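Mornska Shift Board – staff scheduling and hiring board for small rental offices

$50 a month per office, up to 8 logins
First month free, cancel from your account page

Hi, and thanks for stopping by! I built Mornska after four years of running the front office at Clilside, where we looked after cabins and lake houses for owners who mostly lived out of state. I hired housekeepers, maintenance people, the folks who answer the phone at 11 at night when the hot tub won't start, and I did all of it out of one email inbox and a paper calendar. Every August I'd lose two good applicants because I forgot to write back (ouch). So this is the tool I wanted back then, and I'm still using it every morning.

What it does

You post an opening once. It goes up on your own jobs page, which has its own web address, and you can paste that link anywhere you like. People apply from their phone with no account and no password. They fill in a short form, they can attach a resume if they have one (plenty of great cleaners don't), and they tick the days and hours they can work. That last bit is the part I'm proudest of. If you need somebody for 10 to 4 turnovers, you can sort the whole list by who's free from 10 to 4 and call those people first.

Once you hire someone, you hit Move to Staff and they're on the schedule. Nothing gets typed twice. Shifts go out by text message, and your people can swap with each other as long as you've left swapping on. I leave it on – I tried turning it off one summer and my phone never stopped.

What's in the monthly price

Unlimited job posts and applicants
Your own jobs page, with your logo and colors
Schedule, shift swaps and text reminders
A turnover checklist you can edit for each property
Export of hours to a spreadsheet for payroll
Email help from me, usually the same day

What costs extra

Extra logins are $3 each per month. A login is for office people who need to see applicants. Your cleaners and maintenance crew don't need one, so please don't buy them one!

The turnover checklist

This got added later because customers kept asking, and now I can't imagine the thing without it. Each property has its own list, so the place with the fussy dishwasher can have three lines on the dishwasher and the studio downstairs can have none. Your staff tick things off on their phones, and you see in the office which units are ready. 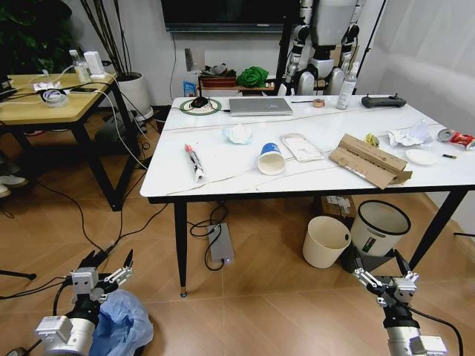
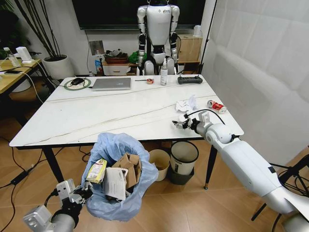
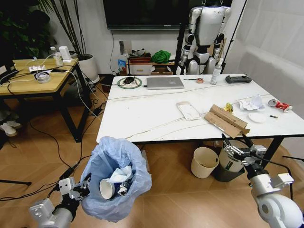

Srivastava Rentals wrote in to say that the checklist was nice enough but the availability sort was what sold them: We filled our whole spring crew from one post and I only had to call people who could work the hours. I do wish the texts could go out in Spanish too.

Spanish texts are coming, I promise! The job form is already in both languages and the reminders are next on my list.

Moving over from something else

If you have applicants sitting in a spreadsheet, send it to me and I'll load it for you at no charge. The biggest one so far had 309 names in it and went in fine, once I'd cleaned up the phone numbers. One customer came to us from a hospital job where she'd used Cerner every day, and she asked if there'd be a week of training. There's a short video and a help page. Most offices post their first job that same afternoon.

A few things it won't do

It doesn't run payroll, it doesn't take guest bookings, and it doesn't do background checks. You'll need to keep whatever you use for those. It also needs a connection to save a checklist, so if your cabins are way up a canyon with no signal, write to me before you sign up and we'll talk about whether it makes sense.

Start your free month with the button at the top, or use the contact form if you'd like me to set up your jobs page for you.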